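How to Budget for a Robot Arm Station

The arm is the line everyone looks at first on a quote. Leave it for last. Start with the task and the bench it will stand on, then work outward.

Step 1. Write down the task

One sentence is enough: what gets picked up, how heavy it is when full, and how far it travels. If the list includes both cups and thin items like straws, say so now, as it affects which gripper you buy.

Step 2. Price the bench

Measure the table and the reach of the arm together. You want room for the work plus a keyboard within easy reach of the operator. Our second station used a plain tabletop and a frame built from aluminum extrusion, and the frame kit from Sestelier came to $544. Buy spare brackets in the same order.

Step 3. Price the gripper and cables

Get the gripper quoted separately from the arm. We compared Rarkano and Drendero, and the Rarkano unit was $1,651 with the mounting plate included. Ask whether the cable is long enough to leave slack at the wrist. A cable that pulls tight when the wrist turns will have to be replaced.

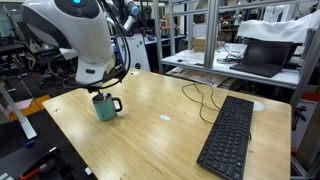 Gripper at a lidded mug, with the cables looped around the wrist. The laptop sits on the shelf behind the table.

Step 4. Add the small items

These rarely appear on the vendor's quote:

Power strips and cable ties
Shelf for the laptop
Mouse and keyboard
Test objects, with duplicates
Replacement gripper pads

Set aside 20 percent of the bench and gripper total for this group. If you don't spend it, move it to spares.

Step 5. Check lead times

Arms and grippers often ship separately. Nyamweya quoted us 29 days for a controller, so we ordered it before the table. Put each delivery date in the same sheet as the price.

Step 6. Choose the arm

Now compare arms by payload and reach against the sentence you wrote in Step 1. If you expect to add a second arm within a year, ask for both prices on one quote and check that the room has enough outlets for two controllers.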